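Comparatif de préhenseurs pour le tri de câbles — notes de l'orateur

Diapo 1. Se présenter, rappeler la durée, questions à la fin.
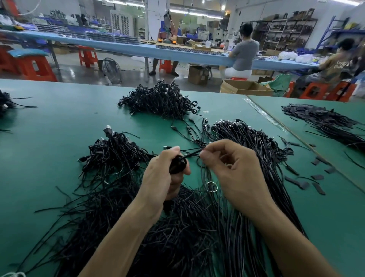 Le cahier des charges tenait en une ligne : sortir un câble du tas sans abîmer le connecteur. Nous avons comparé 2 préhenseurs, le Roltis à doigts parallèles et le Naylor à doigts souples, montés sur le même bras et pilotés par le même contrôleur Pekico.

Diapo 2. Protocole. 516 prises au total, environ 161 sur des tas très emmêlés. Même éclairage, mêmes câbles noirs. Préciser que l'ordre des essais était tiré au sort.

Diapo 3. Résultats. Le Roltis serre mieux les brins fins, mais il en prend souvent deux. Le Naylor glisse sur la gaine — surtout quand le câble est tendu. Laisser le tableau affiché un moment.

Diapo 4. Caméra. Noir sur noir, la profondeur est mauvaise. La table verte aide pour le contour du tas, pas pour l'intérieur. Passer la vidéo, 8 secondes, sans le son.

Diapo 5. Ce qui manque : un vrai retour d'effort au bout des doigts. À la main, on sent le nœud avant de tirer. Le contrôleur ne voit que le courant moteur, avec du retard.

Diapo 6. Suite chez Jenden : doigts Roltis, patins plus étroits, seuil de traction abaissé. Donner l'adresse de contact et prendre les questions.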